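Progress report no. 2 – Jindasine site, packing and refill benches
To: Chukwuemeka Ogundipe, Filali grant office
From: Oduor Mrema
August 2025

Sorry this is short, we are mid-changeover. Proper accounts to follow under separate cover.

**Where we are**

- Simulation work with Tosent: on plan. Grasp and place both running in the rendered kitchen set.
- Bench arm: delivered, bolted down, not yet signed off for use near staff.
- Staff training: behind. See below.
- Spend: inside the stage budget. One overspend on guarding, agreed in June.

Simulated runs this quarter came to 2,849, against a target of 2,000. Most of the extra came from redoing the narrow bottle, which slipped under the first grip settings. We now close from both sides with the bottle upright and hold before any lift. Slower but fewer drops.

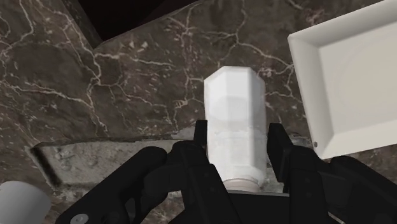
Grip force is still set by hand for each container. Tosent want it worked out automatically, I have asked them to leave it alone until the bench team have had a say – they know which lids crack and which don't, and none of that is written down anywhere. Two of them have started a list. It is already longer than our spec.

**What it changes for people**

No posts go. I said this to the team in June and have put it in writing since, as some had heard otherwise. What does change is the shape of the day. Refill is the job that hurts wrists and most people would be glad to see the back of it. The checking work that replaces it is quieter and you sit down more, but it's also duller, and three people have told me so plainly. We are trying a swap every two hours so that noone is stuck watching a screen all shift.

Pay grades: checking currently sits on the same grade as refill. The bench team think it should be higher. I agree, but it is not mine to decide. Can you raise it at your end please.

The placing task has gone slower than the grasping. Peg and tray work in simulation only so far. Main trouble is the last bit of the descent, where small errors in height matter most, and the clutter we left on the counter on purpose. A clear counter would be easier but our benches never look like that.
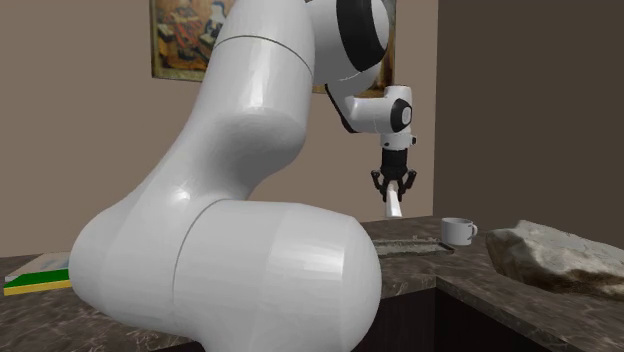 Fidico did the safety review of the bench layout. Their main point was reach: the elbow swings wider than people expect when the arm comes over and down, so the walkway behind bench two has to move. That means shifting the label printer, which means an electrician. Quote is in.

**Problems**

- Training sessions clashed with the summer order peak. Four people done, seven to go.
- Night shift have not seen any of this in person. Going in myself to show them.
- Stop button is on the wrong side for left handers. Second one orderd.

**Next**

- 1,000 placing runs with the new descent settings, then compare with the old.
- Finish training before the arm runs with anyone near it. Not moving on this one, even if the dates slip.
- First supervised shift on bench two, refill only.
- Short survey of the bench team, anonymous, before and after.

**Need from you**

Decision on the grade question, and a yes or no on the electrician's quote. The printer can't move untill I have that.

Oduor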